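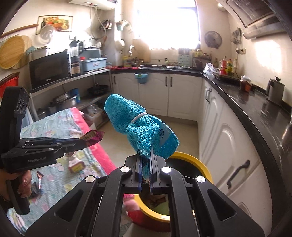

To: the Plenach robotics list
From: Vira Panasiuk
Subject: Re: Notes wanted from the Tirnunau demonstration

Spyros Petek wrote:

> Could whoever went to the Dostwood demonstration at Tirnunau put
> something on the list? I had to stay back for the Karras install and
> missed the lot. Mainly I'd like to know whether they are collecting in
> real homes or in a mock-up, whether one person works both grippers, and
> what they do about small soft items. We have had no end of trouble with
> wrappers here. Also whether they'd have us back in September with the
> rest of the group.
>
> Spyros

Hi Spyros, hi all,

I went, so I'll answer in the order you asked.

They collect in ordinary lived-in rooms. The session we watched was tidying, in a room with a bed at one end and a kitchen wrapped around the other. The kitchen had its usual gear in it, with the microwave and dish rack on the steel shelving, pots underneath and bottles along the bench. Dostwood's view is that clearing a room out first gives you recordings of a cleared room. I agree with them on that, and we should stop moving everything off the benches before we start at Plenach.

One person works both grippers, one in each hand. I had a turn and my wrists were sore after 10 minutes. They rotate operators every 4 recordings and I'd suggest we copy that. The target for the room was 400 recordings and they had 292 usable ones when we arrived. The discards get kept in a separate folder with a one-line reason, and the lead was happy to show us that folder. Most of the reasons were either "hand in view too long" or "dropped, picked up by hand".

The task list had rubbish going to a round bin on the floor beside the bed. Everything small started on the bed. They like a bed because the surface gives a bit and the fingers can get down beside a lolly or a packet without jamming on something hard. The patterned sheet was left on deliberately.

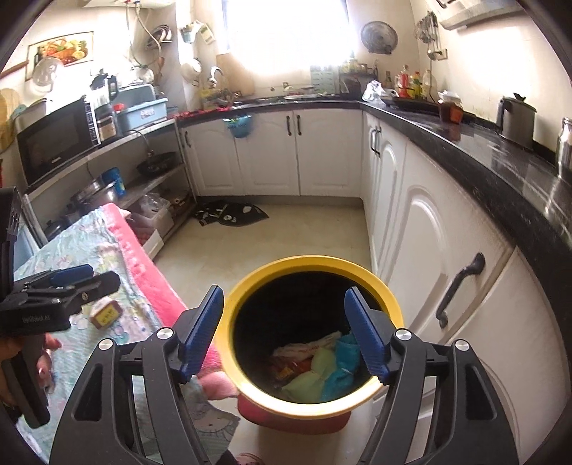 The bin was the part I'd most like to talk about at our next meeting. Operators are told to bring the fingers over the rim, stop, and only then release. Letting go on the move was the commonest fault in the early batches, and light plastic would catch on a fingertip and come back out again. They also don't empty the bin between recordings. It gets emptied when it is full, so the later runs have a different pile in it from the earlier ones.

On soft items, their advice for wrappers was to go in lower than feels right and close slowly. For cloths and scrubbers, pinch one end and let the rest stand or hang however it wants. They gave up on asking for a tidy grip in the middle. If an item slips, the operator is allowed a second try within the same recording, and it is labelled as a retry. Third tries are thrown out.

Some smaller points:

Window light. Their kitchen window is over the sink and they leave the blind up. They told us a washed-out window doesn't get a recording rejected as long as the fingers and the item are clear.

Floor mats. An operator tripped on one at another site, so there is now a line about mats on the start-up sheet. Ours doesn't have one.

Start-up sheet. I asked for a copy and they said yes. I'll forward it when it arrives.

Yes to September, with a limit of 4 visitors at a time because the room is small. Mornings suit them best. Could people who want to go reply to me off list, please, and say whether you can drive? Parking at Tirnunau is on the street and the walk up is steep, so don't plan on carrying much equipment.

I didn't get a clear answer on how they line up the two grippers' recordings afterwards. The person who does that work was away. Spyros, if you write up your questions on it I'll send them through with mine.

Regards,
Vira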